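Production Assistant, Snack Bars and Dry Mixes
Lancombe Foods, Konduvus Road plant
Full time, permanent

Lancombe makes oat bars, muffin mixes and hot cereals for grocery stores and school lunch programs. Our main line is Vuren, a range of nut-free oat bars sold in boxes of 30. We are hiring a production assistant for the early shift to work on mixing and packing. The job starts in June.

The early shift runs from 5:30 a.m. to 2:00 p.m. with a paid lunch break. Overtime is offered before the start of the school year and is optional.

What you will do

Weigh dry ingredients to the batch sheet and record lot numbers.
Load mixers and clean them down between recipes.
Check bar weight and seal quality during each run and pull anything out of range.
Keep allergen labels with the right ingredients in the storeroom.
Build cases and stack pallets for the Durrani warehouse pickup.

Most batches are 500 pounds, weighed out in smaller lots. You will be on your feet for most of the shift and will lift bags of up to 50 pounds. Lift tables are available at both mixing stations.

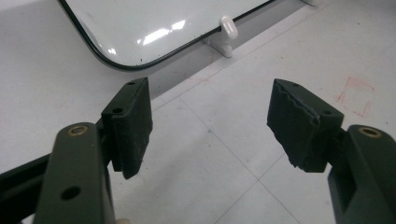

Page last changed: June, 9:40 a.m.

What we are looking for

You should be able to read and follow a written recipe, do simple arithmetic and fill in a form neatly. Experience in a bakery, commercial kitchen or food plant helps but is not required. We train new hires for 3 weeks, and you will be paid your full rate during that time. A food handler card is needed by the end of training. We cover the fee.

Because the Vuren line is nut-free, you may not bring any food containing peanuts or tree nuts into the building. Jewelry, nail polish and false nails are not allowed on the floor. We supply coats, hairnets and gloves. You supply closed, slip-resistant shoes.

Pay and benefits

Pay is hourly and depends on experience. The rate will be given to you in writing before the interview. Health and dental coverage start after the first month. Staff can buy any of our products at cost.

How to apply

Send a resume or a short letter about your work history to Pouran Kiani, Hiring, Lancombe Foods, 183 Konduvus Road. You can also pick up a paper form at the front office between 8:00 a.m. and 4:00 p.m. Please list two people we can contact about your past work.

Interviews are held at the plant and include a walk through the packing area with the shift lead, Kheri Biwott. Wear closed shoes. If you need an interpreter or step-free access, say so when you apply.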